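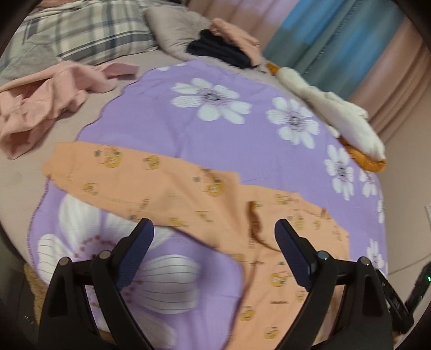 The Top Layer

How the light blanket took over the bed, and how to fold, wash and keep one

Ask people in Plilville what is on their bed and most will start with the blanket. The sheet comes later, if it comes up at all. The blanket is what gets picked out in a store, carried to the couch, packed for a long drive and argued over at two in the morning.

At the Stelholm laundry on the east side of town, the staff handle 740 pounds of bedding in a normal week. Ten years ago, the manager told me, most of that was comforters. Now the bulk of it is thin blankets with printed patterns, large flowers above all, and edges finished in a stitched scallop. They come in with cartoon-print cloths, plaid pillowcases and plain sheets, all in the same bag. Few of the pieces match. Customers buy one at a time, as old ones wear out, and the bed ends up with five or six patterns on it.

Light blankets have practical points. They dry fast, they fit in a home washer, and two of them do the work of one thick cover in spring and fall. They also wrinkle, slide off the mattress and end up in a heap.

Folding is where most people give up. The laundry's method takes less than a minute and works best on the bed itself, with the pillows pushed up to the head.

Spread the blanket face down and pull the corners out until the middle lies flat. Lift off any smaller cloths and set them aside. Bring the long sides together so the edges meet, then fold the length in half, and in half again. A scalloped edge will never line up exactly. Match the deepest points of the curves and let the rest go. Smooth each fold with the side of your hand before you make the next.

Small cloths are harder than they look. A thin one shifts as you handle it, and a crease that starts in the middle will run to the edge. Pick it up by two corners, shake it once, and lay it down again before folding. Trying to flatten it where it lies usually moves the wrinkle somewhere else.

For washing, Stelholm uses cool water and a short spin. Bright prints go in inside out or face down the first few times. The edge stitching is the first thing to fail, so check it before each wash and trim loose threads with scissors. Pulling them can open up a whole curve.

Storage depends on the space. In Skirnbridge, where many of the older houses have one narrow linen closet, a shelf 14 inches deep will take a blanket folded in quarters and then rolled. A shelf of 11 inches needs one more fold. Bastos, a small bedding shop there, sells cotton bags for the purpose, but an old pillowcase does the same job. Put the heaviest pieces at the bottom, and leave the one you use every night on the bed.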